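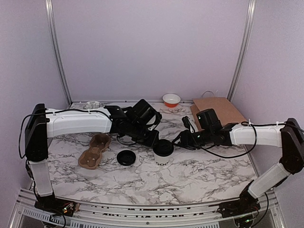

crimpline replied:
Check the rim before blaming the lid. If the rolled edge has been flattened on one side in storage, no lid will hold there however hard it is pressed. It shows up opposite the side seam first, in my experience.

tallpour (original poster) replied:
Rims are round as far as I can tell with a finger. For anyone coming in without reading the title: white single-wall paper cups, black plastic lids, both bought through Risava. The lids go on, but a number of them lift on one side once the cup is carried. Same lid on a different cup is often fine. There are 734 lids left in the case, so I would like to find a method before I start on returns.

oldsleeve replied:
Are the lids and cups the same nominal size, or the same rim diameter? These are two separate figures. Mensah lids are sold by volume and the Cakidton ones by rim, and people mix them up every week. A lid can click on one sector and sit proud on the rest.

tallpour replied:
Rim diameter matches on both cartons. I have not measured it with callipers.

crimpline replied:
Then measure it. The carton tells you what was ordered.

flatwhite_bench replied:
I had the same fault at the Noletville kiosk and it was handling. This is what I now do for each cup.

1. Take the cup from the stack by twisting it slightly. Pulling straight up drags the rolled rim of the one underneath and can oval it. Nested cups should stay upright.

2. Look at the lid before it goes on. The groove on the underside should be clean all the way round, and the sip opening and the small holes should be clear. Spare lids go flat on the worktop, away from crumbs and paper bags. Kraft bags shed fibre along the folds and it ends up in the groove.

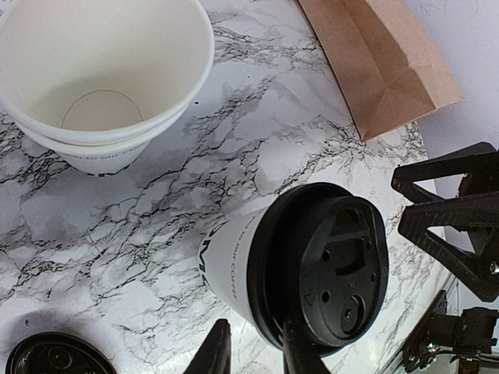 3. Stand the cup on a hard surface. Set the lid down with the sip opening away from the side seam. The seam is a double thickness of board and the rim is lumpy there.

4. Hold the cup low on the wall with one hand. Seat the far edge of the lid first, then run the thumb round both sides until they meet. Do not push on the middle of the lid, as the panel flexes and the edge springs back up.

5. Lift the cup by its wall. If the lid moves, take it off fully and start again. A half-seated lid pressed a second time usually creases.

oldsleeve replied:
Disagree with 4. Two palms, even pressure, straight down. Going round with a thumb stretches the skirt towards the end of the circuit and that is where it leaks.

flatwhite_bench replied:
Straight down works on a double-wall cup. A single wall buckles below the rim if the lid is tight. I lost 2 cups out of 3 that way on a Friday morning and stopped.

oldsleeve replied:
Then the lid is undersized, and we are back to callipers.

tallpour replied:
Measured this afternoon. Rim is within tolerance. The lids vary slightly between sleeves in the same case, and the tight ones come from the bottom sleeve. Step 3 made the most difference to the others: I had been putting the opening straight over the seam.

crimpline replied:
Keep the bottom sleeve separate and note the batch code off the wrapper. Risava will ask for it.

tallpour replied:
Wrapper went out with the recycling. I will see whether the code is repeated on the carton.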